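Filz auf Tischplatte wellt sich an den hinteren Ecken — neu verkleben oder spannen?

Forum Werkstatt & Material > Textile Beläge
Schlagworte: Filz, Wollfilz, Kontaktkleber, Tischbelag, Schrumpf

skatgate
Beiträge: 64

Ich habe im März eine Tischplatte mit Wollfilz belegt. Die Platte ist MDF, 19 mm, beidseitig grundiert. Der Filz ist 3 mm dick, Farbe Tannengrün, gekauft als Zuschnitt bei Famano. Verklebt wurde mit Sprühkleber, einseitig auf die Platte aufgetragen, Ablüftzeit nach Dose. Der Belag endet bündig an der Plattenkante, es gibt keinen Umschlag und keine Leiste.

Seit Beginn der Heizperiode heben sich die Ecken an der Rückseite, also dort, wo die Platte zur Wand steht. Die Vorderkante liegt einwandfrei. In der Fläche sind keine Blasen. An der linken hinteren Ecke lässt sich der Filz auf einer Länge von 75 mm von der Platte abziehen, der Kleber bleibt dabei fast vollständig auf dem MDF zurück. Unter der Wandseite verläuft ein Heizungsrohr.

Mich interessiert:
Ist das ein Kleberproblem oder schrumpft der Filz?
Lässt sich die Ecke nachkleben, ohne den ganzen Belag abzunehmen?
Wäre Spannen mit Umschlag grundsätzlich die bessere Lösung? Die Platte müsste dafür von der Wand weg, was bei der Größe lästig ist.

Bügeln habe ich mit mäßiger Temperatur und feuchtem Tuch versucht. Die Ecke lag danach einen Tag flach und kam dann wieder hoch.

kantenleimer
Beiträge: 2734

Beides, aber in unterschiedlichem Maß.

Wollfilz nimmt Feuchtigkeit auf und gibt sie wieder ab. Bei trockener Heizungsluft verliert er Feuchte, und zwar an der Oberseite schneller als an der verklebten Unterseite. Daraus entsteht eine Spannung, die den Belag nach oben zieht. In der Fläche hält der Kleber dagegen, an der Ecke greift die Spannung aus zwei Richtungen an, und dort versagt die Verbindung zuerst. Das Heizungsrohr auf der Wandseite erklärt, warum die Vorderkante unauffällig ist.

Dass der Kleber auf dem MDF bleibt, spricht für mangelhafte Benetzung der Filzseite. Einseitig aufgetragener Sprühkleber dringt kaum in die Faser ein, er haftet nur an den abstehenden Härchen. 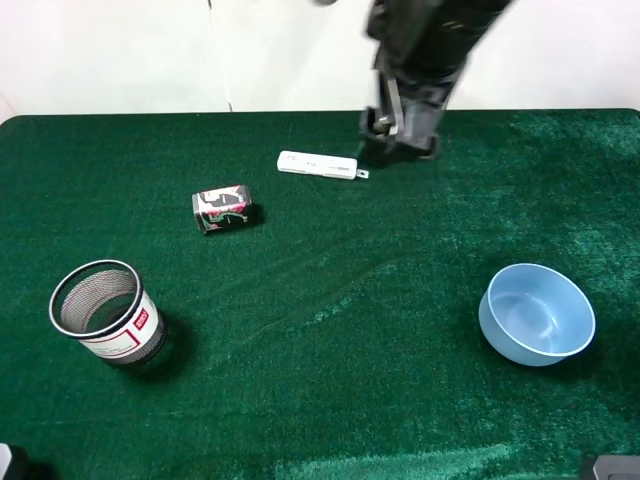 Zur Reparatur gehört zunächst die Entscheidung, wie weit die alte Verklebung geöffnet wird. Ich würde den Filz so weit zurückschlagen, bis er sich nur noch mit deutlichem Widerstand löst, und dann noch eine Handbreit weiter. Wer nur die lose Stelle nachklebt, verlagert den Übergang um ein paar Zentimeter. Im Anfangsstadium sind die hinteren Ecken nur leicht aufgerollt, an der Kante zur Wand. In diesem Zustand genügt meist eine lokale Nachklebung. Steht die Ecke dagegen schon steil, hat sich der Filz in der Regel bleibend verformt und muss vorher gedämpft werden.

Arbeitsfolge:

Klebstoffreste auf dem MDF mit einem Kunststoffspachtel abschieben, kein Lösemittel direkt auf die Grundierung geben. Erst an verdeckter Stelle prüfen, ob sie anquillt.
Filzunterseite mit einer weichen Bürste gegen den Strich ausbürsten und absaugen.
Filz von unten leicht dämpfen, flach auflegen, beschweren, über Nacht trocknen lassen.
Kontaktkleber auf beide Seiten, mit fein gezahntem Spachtel. Auf der Filzseite zweimal dünn, der erste Auftrag dient nur als Sperre.
Ablüften, bis der Kleber nicht mehr Fäden zieht. Von der festen Fläche zur Ecke hin anlegen, mit der Rolle andrücken. Beim Kontaktkleber zählt der Druck und kaum die Dauer.

Den Filz beim Anlegen nicht dehnen. Fehlen an der Kante 2 mm, fehlen sie eben. Wer sie durch Ziehen ausgleicht, hat im nächsten Winter denselben Schaden.

Zum Spannen: Ein Umschlag von 40 mm auf die Plattenunterseite, dort getackert, ist mechanisch die haltbarere Lösung. Bei deinem Zuschnitt fehlt das Material dafür, die Frage stellt sich also erst beim nächsten Belag. Bei 3 mm Dicke müssen die Ecken auf Gehrung ausgeschnitten werden, sonst tragen sie zu stark auf.

tischlerin_nord
Beiträge: 75

Ergänzung zum Material. „Wollfilz“ steht auf vielen Zuschnitten, auch wenn ein Teil Viskose oder Polyester enthalten ist. Für die Reparatur macht das einen Unterschied: Ein hoher Polyesteranteil reagiert schwächer auf Feuchte, lässt sich aber durch Dampf auch schlechter zurückformen. Brennprobe an einem Reststück, draußen und mit der Pinzette. Wolle riecht nach verbranntem Haar und lässt sich danach zerreiben, Polyester bildet eine harte Perle.

Alternativ eine flache Abdeckleiste an der hinteren Kante. Ich habe bei einem Tisch von Wanley ein Aluprofil mit 4 Schrauben aufgesetzt, die Löcher im Filz vorher mit dem Locheisen gestanzt. Bohren durch Filz geht schief, der Bohrer wickelt die Faser auf. Optisch Geschmackssache, an der Wandseite fällt es wenig auf.

Für neue Beläge nehme ich inzwischen Filz mit werkseitigem Vliesrücken (Lindsay, vermutlich gibt es Gleichwertiges). Der Rücken nimmt den Kleber gleichmäßig an. Die Rolle vor dem Zuschneiden zwei Tage offen im Raum liegen lassen, in dem der Tisch später steht.

pk_werkbank
Beiträge: 4

Doppelseitiges Teppichband. Hält bei mir seit Jahren. Ist allerdings Nadelfilz und kein Wollfilz, und der Tisch steht im Keller.

skatgate
Beiträge: 64

Danke. Brennprobe gemacht: Geruch nach Haar, aber mit kleinen harten Rückständen, also vermutlich Mischgewebe. Ich öffne die linke Ecke und verklebe sie beidseitig mit Kontaktkleber. Die Leiste behalte ich als Reserve. Ob das Zahnmaß am Spachtel bei dieser Filzdicke kritisch ist, wäre noch interessant — auf der Kleberdose steht dazu nichts.

kantenleimer
Beiträge: 2734

A2 oder feiner. Gröber schlägt bei 3 mm unter Umständen durch, und die Flecken gehen nicht mehr heraus.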